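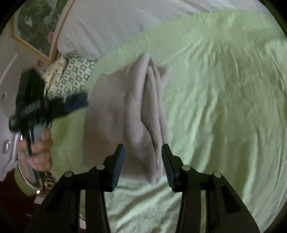

Timo Stüber wrote in to say that my February post on certificate expiry skipped the harder problem, the certificates that are valid, renewed on time, and installed on hosts that should have been switched off years ago. He is right, and I have spent a good part of the spring on exactly those.

Some background. We run a mid-sized internal network with one main site at Lemstead and a smaller one at Grestitz. Both sites issue certificates from the same internal authority. Renewal is automatic. A small agent on each host asks for a new certificate when the old one has a third of its life left, the authority checks that the host name is on an allow list, and the new certificate goes out. No person is involved at any step, which was the goal when it was set up.

The side effect is that a forgotten host keeps itself looking healthy. Its certificate never lapses, so no alarm goes off. Our expiry report had been clean for a long time and I had been reading that as good news. 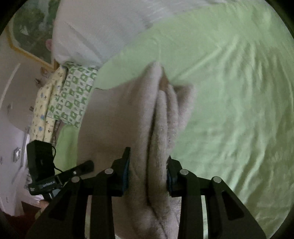
Lemstead Network Operations - staff blogs

What I wanted was a list of hosts that hold a current certificate and have no owner. That takes two sources. The first is the authority's issue log, which is complete by design. The second is the asset register, which is kept by hand and is complete only on the day someone audits it.

The log gave me 2784 unexpired certificates. Many hosts hold more than one, so I reduced the list to unique host names before comparing it with the register. Names had to be cleaned up first. The log stores fully qualified names in lower case. The register has short names, full names, names with trailing spaces, and in a few places an IP address typed into the name field. I stripped the domain, trimmed the spaces, and looked up the addresses by hand.

After that, 399 host names had no match in the register. Most of these were dull. Load balancer aliases made up the largest group, followed by names that had been changed in DNS but not in the register. Removing both groups left 103 names that needed a real answer.

I checked each one in the same order:

1. Does the name resolve?
2. Does anything answer on the address?
3. Is the certificate it presents the one in the log?
4. When did a person last log in?

Step 3 found a problem I had not planned for. Two hosts at Grestitz presented the same certificate with the same private key. One had been cloned from the other as a disk image, and the agent settings had been copied along with everything else. The clone then renewed under the original's name. The allow list only checks the name, so the authority saw nothing wrong. We revoked both, generated new keys on each machine, and gave the clone its own entry.

Step 4 was the most useful for finding machines that could go. A host that answers on the network and has had no interactive login in two years is probably not loved by anyone. It may still be doing a job, so I did not use this as grounds to turn anything off. I used it to decide which ones to ask about first.

Asking took longer than the scanning. Şengül Aksoy suggested blocking renewal on the unclaimed hosts and letting the certificates run out, so that an owner would turn up when something broke. I don't like that for services other people rely on. We agreed on a middle course - renewal stays on, but the new certificates are issued with a short life, and each renewal sends mail to the team that owns the subnet. The mail gets annoying fairly quickly. Claims started coming in during the first week.
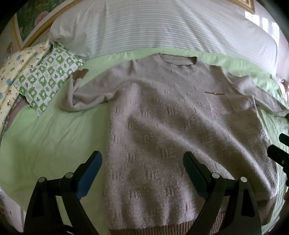

Grey sweater, green sheet.

Changes made so far:

The allow list entry now needs an owner field. An empty field means the request is refused. Existing entries were filled from the register where there was a match, and the rest carry the subnet team as a placeholder.

The authority refuses a renewal if the request comes from an address that differs from the last one on record. This breaks for hosts that move, and those have to be re-approved by hand. So far the load is small.

The comparison runs every night from a script called Stunia. It writes a plain text file and does nothing else. I looked at feeding the result into Seidel, our ticket system, and decided against it until the number of false matches comes down.

Still open is the question of appliances. Several of them cannot run the agent and have certificates loaded through a web page, with a long life and no fixed date for a check. They are in the issue log, so they do get compared, but the address rule does not cover them. If you have a method for these that does not depend on a calendar reminder, my address is on the contact page.

Posted May 18, 2018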